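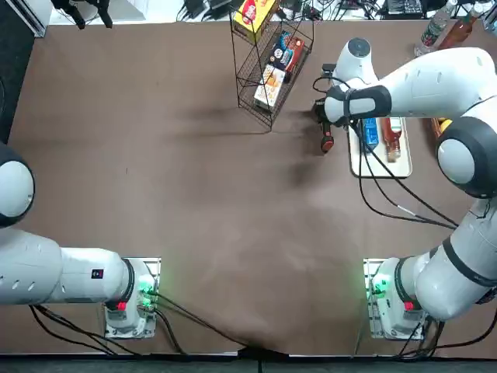
**Figure 5.** The two white arms on their bases at the brown table.

### 3.2 Repeatability of the probe

The gauge block was measured 60 times at each temperature, always by the same operator (W. Ntuli). Before every series the Menetti probe was calibrated again on the reference sphere.

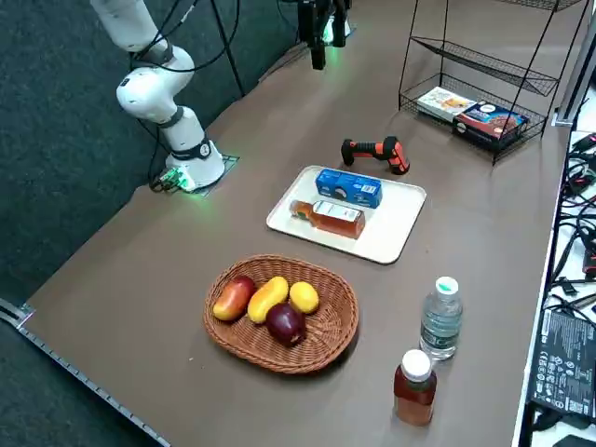

The spread became larger when the room was warmer, especially along the vertical axis. We removed one series from March, as the sphere was not clamped correctly. The other 113 series are all kept in the analysis.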